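4.2 Changes in the work at the arranging tables

The second part of the study concerns the event floristry workshop operated by Lesine, where vases are filled, checked and sent out to hotels and conference venues. Before the arms were introduced, each arranger handled a vase from start to finish: conditioning the stems, choosing the glass, filling it, adjusting the heights and pulling out anything damaged. Under the new layout the arm takes over part of the placing and correcting of single stems, and the arranger prepares the material and approves the result. Fifteen employees worked at the tables during the period of observation. All were interviewed twice, once before the change and once after it. The last interview was held on 21/12/2018.

We had expected the interviews to center on job security, as they did at the Tatasov packing site (Section 4.1). Job security came up, but it took less time than questions of pace and of who decides when an arrangement is finished. Several arrangers said that they had never thought of finishing as a decision. They stopped when the vase looked right. With the arm in use, the software needs a signal that a vase is done, and the signal is a button press logged under the arranger's name. One arranger with long experience described it as "signing for every bunch." Two others said they now held back vases they would have let go before, as they did not want a weak one on their record.

The software, supplied by Clokum, also asks for a target before work begins. The arranger enters the type of flower, the vase and a general shape. Tulips caused the most disagreement. They keep growing after cutting and they turn toward the light, so a shape entered in the morning may no longer suit the stems in the afternoon. Arrangers dealt with this in different ways. Some entered a loose shape and left the arm little to do. Others entered a tight one and then made their own changes by hand before pressing the button. Both groups considered their own method the normal one, and the written instructions did not settle the question.

Figure 6 shows one of the tables with the arm over the flowers. Glass is a further source of difficulty. Colored and shiny vases reflect the overhead lamps, and the staff reported that the position of the rim was sometimes read wrongly. Vases with a narrow, gathered neck leave little room for a second stem to pass the first. The arrangers soon learned which vases suited the arm and began to sort them in advance, a task that had not existed before and that did not appear in any job description.
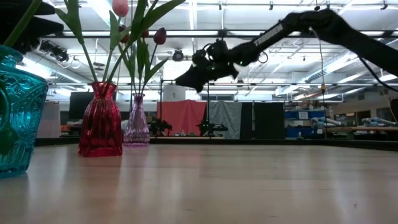
Figure 6. Arranging table with glass vases and tulips. The gripper is above and to the right of a closed dark red bud.

Sorting the vases was unpaid in the sense that it did not count toward output. The daily target had been set at 144 vases for the whole room, and the figure covered approved vases only. Time spent on sorting, on wiping glass or on waiting for the arm to be restarted was treated as slack. When we raised this with the shift lead, Kaiwen Luo, he agreed that the target had been worked out from trial runs in which the vases were already lined up. He had started keeping his own notes on stoppages and used them to argue for a lower figure in December. The target had not been changed when our fieldwork ended.

The physical side of the work was judged more favorably. Arrangers spoke of less reaching across the table and less time with their hands in cold water. Those with wrist complaints were the most positive. At the same time, people stood still for longer. In the old layout they walked to the buckets and back many times in a shift; now the buckets are brought to them in batches, and a few said that their backs were worse for it. Conversation had dropped as well. The old tables faced each other. The new ones are set in a row so that the arms have clearance, and an arranger who wants to ask a colleague about a color has to leave the place where the button is.

New employees saw the matter differently. Of the people we interviewed, those hired after the change had no earlier routine to compare with and spoke of the arm mainly as something to keep supplied. Their training was shorter and covered the software first. Senior staff worried that the newcomers would not learn to judge a stem — how far a bud will open, whether a leaf should come off — if they only saw vases at the moment of approval. Cullinane, the consultancy that planned the layout, had proposed a weekly session of arranging by hand, but it was dropped in the busy weeks and had not been resumed.

The two sites are therefore hard to rank against each other. At Tatasov, employees lost tasks and knew which ones. At Lesine the list of tasks grew longer, and much of what was added went unrecorded. We return to the matter of unrecorded work in Section 5, where the interview material is set beside the stoppage notes.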